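Why Does Wood Have Lines In It?

Look at a table. Any table at your place, the kitchen one will do. See lines? Long ones, wiggly ones, maybe a swirl like a thumbprint. Those lines are called grain. And they come from when the table was a tree!

(Some tables are plastic or metal or glass. No grain. Go find another one.)

How a tree gets its stripes

A tree grows up. You knew that. But it also grows OUT, a bit fatter every year. New wood gets added just under the bark, all the way round, like pulling on another jumper.

Where summers are warm and winters are cold, it goes like this. Spring — lots of water, fast growing, pale wood. Late summer — slower growing, darker wood. Winter — hardly any growing at all. Then off it goes again.

So one pale bit plus one dark bit makes one ring. One ring, one year. Count the rings on a stump and you get the tree's age. A stump near the footbridge in Ildale has 19, so that tree was younger than some of your cousins.

OK but rings are round. Why are table lines long?

Good question. It's all in the cut.

Get a carrot. Chop it across and you get circles. Now slice another one the long way, top to tip. Stripes! Same carrot, diffrent cut.

Trees are the same. Saw straight across the trunk and you see rings. Saw along the trunk to make a plank and the rings turn into long lines running down the wood. Tabletops nearly always show the long way. 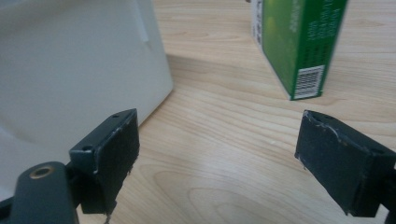

Pale tabletop, long flowing grain. Light tan lines and soft orangey-brown ones.

Why do the lines bend? Trees aren't perfect poles. They lean, they bulge, they grow around stuff. The saw goes straight but the tree didn't, so the lines wander. Sometimes you get a shape like a stack of pointy arches. Woodworkers call those cathedrals, like the big churches.

And knots? A knot is where a branch used to join on. The trunk kept growing around the bottom of the branch and the grain had to go around too, like creek water round a rock.

Is it always real wood?

Nope. Some tabletops are a very thin slice of real wood glued on top of something cheaper. That's veneer. Some are a printed picture of wood with a hard clear layer over it. That's laminate. They can be really hard to tell apart, even for grown-ups.

Detective tricks:

Look at the edge. On solid wood, the lines from the top often carry on over the side.

Look for repeats. Exact same knot twice? Probably printed.

Feel it (clean hands). Real grain can be a little bit bumpy. But shiny varnish hides the bumps, and some printed tops have fake bumps, so don't trust just this one.

Try it: grain rubbing

You need paper, a crayon with the wrapper peeled off, and some rough old wood. A fence paling is great. Ask first.

Hold the paper flat. Lay the crayon on its side. Rub gently, same direction the whole time. The lines pop up in colour! Do a few from differnt spots and write on the back where each one came from.

Words to keep

Grain — the lines in wood.
Ring — one year of growing.
Knot — where a branch was.
Veneer — thin slice of real wood on top.

Written by Hanne Zoëga for the Clarthorpe kids' pages. Next one: why is bark so crackly?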